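Intro to Graphic Design, wk 2 handout (Ayman Hakim)

Layout + print prep. Read before studio, we won't go over it twice.

Grid first. Three columns for the brochure, six if you're doing the poster. Margins equal all round unless you can argue for it. Type: two families max. Body 9 or 10 pt, leading 13.
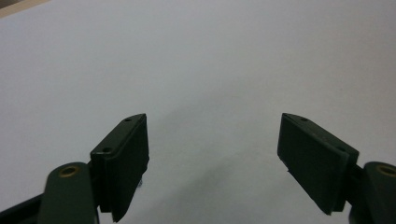
White space isn't leftover space. Plan it. Look at the Nuvmont spring catalog on reserve, p. 71, one headline and nothing else on the left page. Then compare teh Kassab flyer. Crowded, logo used four times.

Color: CMYK from the start. No RGB files, the shop sends them back. Blacks for large areas get a mix, small text stays 100K. Bleed 1/8 in on all sides. Images 300 dpi at final size, so check after scaling.

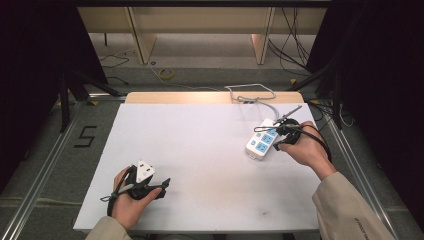

Export as PDF, fonts embeded, crop marks on. File name = lastname_flevitz_v1. Print run for the Flevitz brochure is 600, so proof the phone number. Twice.

Due: thumbnails next studio, ten min. Full comps first week of March. Bring a folded dummy, actual size.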